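Category: Student Projects / Work and Technology
April, by Ward Coppens

What the robot did to the folding room: my placement report

So my project was supposed to be about cycle times. I had a spreadsheet ready and everything! Then I spent my first morning at Mancuso, the garment returns place on the edge of Clustmont, and by lunch I'd pretty much dropped the spreadsheet idea, as the people were way more interesting than the numbers.

Quick background. Mancuso takes back clothes that shoppers have returned, checks them, folds them and sends them out again. They handle more than 3000 pieces in a busy week. All of the checking and folding used to be done by hand at long tables. Last year they put in a robot arm from Bidis, which runs on software called Cindex, and it does part of the sorting and handling before a person takes over. Four people work in that room now, same as before, but their days look really different.

I talked to all four (I promised no names, so no names). The one who's been there longest told me her shoulders hurt less. She used to reach and lift all day, and now a lot of that goes to the arm. She also told me she misses talking. The old tables faced each other, and when the robot came in they were turned to face the cell, so now you're looking at a machine instead of the person across from you. I wouldn't have thought to ask about that.

Another worker has kind of become the robot person. He got two days of training and learned the rest by messing around with the settings. When the arm grabs two layers instead of one, everybody calls him over. He likes it a lot, but he's on the same pay as before, and he brought that up three times in one conversation (I was counting by then).

Knits are the hard part. Woven shirts behave pretty well, but a chunky sweater stretches and sags, and the edge you want is never where it was a second ago. I spent a whole afternoon just watching the arm work on soft stuff, and I started to understand why the staff are so protective of their own hands.
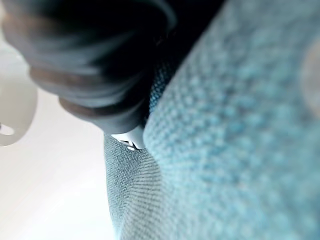

Fig. 1. White gripper tip at the crease between a light blue knit and a darker, finer fabric.

The Cindex log for my last shift there listed 1731 handled items, and 8 of those were marked as full stops where a person had to reset the cell. I figured that was great. The crew didn't totally agree! A stop breaks up whatever you're doing, and you can't plan for it, so they'd sooner have a slower arm that stops less. Management looks mostly at the total, and I think that gap is worth a project of its own.

If I got to do this again, I'd interview people before the robot goes in as well as after. I only have their memories of the old room to go on, and they don't all remember it the same way. I'd also ask about turning the tables back around. The supervisor said she'd look into it once the spring rush is over.

Contact the student projects desk | © Clustmont student reports | Back to top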